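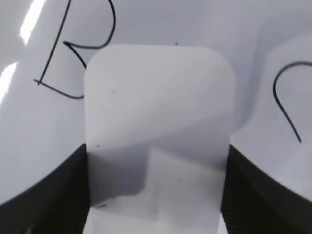

Please just tell us plainly what the arm did and when we can have it back, one of our very first customers wrote to us in June, and we thought that was a fair thing to ask. So we are going to try to do exactly that, with our thanks to everyone who has been so patient while we worked it out.

Prilline Pauses Dodlow Board-Wiping Arm Over Gripper Centering Fault

PRANAU - Prilline, the maker of the Dodlow whiteboard-wiping program for robot arms, is asking all customers to stop running Dodlow without a person standing by, starting now and until a corrected version has been installed. The fault can make the gripper close while it is off to one side of whatever it is reaching for. When that happens, one finger arrives early and pushes, and the arm keeps going as though everything were fine.

We have 56 reports in hand. Most of them describe an eraser that was dropped or nudged along the board, and a good many came with long, kind, very detailed letters (we read every one, and a few of you should really be working here!). In three cases the gripper pressed on the edge of the board hard enough to shift it on the table. We have had no reports of anyone being hurt, and we would like very much to keep it that way, so please don't wait for your own arm to act up before you switch it over.
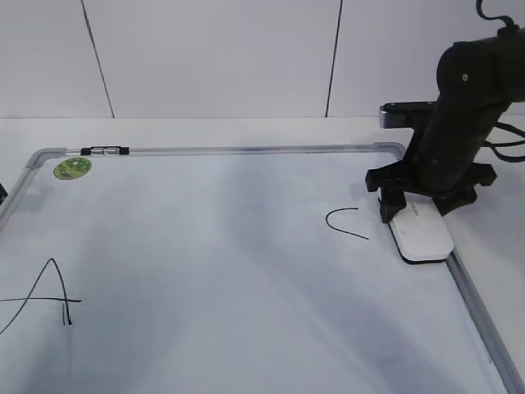

What went wrong

Dodlow lines up its fingers using the wrist camera, and it is supposed to check its position one last time before it closes. In the spring we shortened that last check to make the wiping feel less sluggish, something a lot of people had asked us for. The shorter check does well in the middle of a board, where there is plenty of plain white around the eraser. Near the rails and corners it can settle on the wrong edge, and it doesn't notice the mistake.

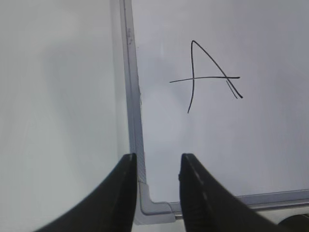 The open gripper at a corner of the board, with a handwritten A on the writing surface.

We should have tested the corners longer than we did. Our trials leaned heavily on the middle of the board, and we are sorry for the trouble that has caused, especially to the folks who had built Dodlow into their day and are now back to wiping by hand.

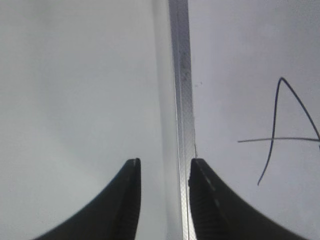

Centering is the thing we are asking customers to watch for if they keep the arm running with someone beside it. It is easier to judge from the wrist camera than from across the room, and it takes only a second once you have the knack. With the right fingertip almost up against the silver-gray strip and a clear gap left over on the other side, the two fingers are plainly not sharing the space evenly, and an approach like that should be stopped before the gripper closes.

What customers should do

Set Dodlow to attended mode, keep hands off the board while the arm is moving, and stay within reach of the stop button. If the gripper closes on a rail, press stop and leave the arm where it is until the power is off. Please don't pull it free.

The corrected version puts the full check back and adds a slower approach near the rails. Our friends at Orlandini, who handle service visits for us, are trying it now at four sites, and we will write to every registered customer when it is ready to install. Anyone who would prefer to send the gripper back can do so at our expense.

About Prilline

Prilline is based in Pranau and makes software for small robot arms used in classrooms, workshops and offices. Questions about this notice, from customers or the press, can go to the Dodlow help desk at Prilline, which is open until 7 p.m. while the pause is in place.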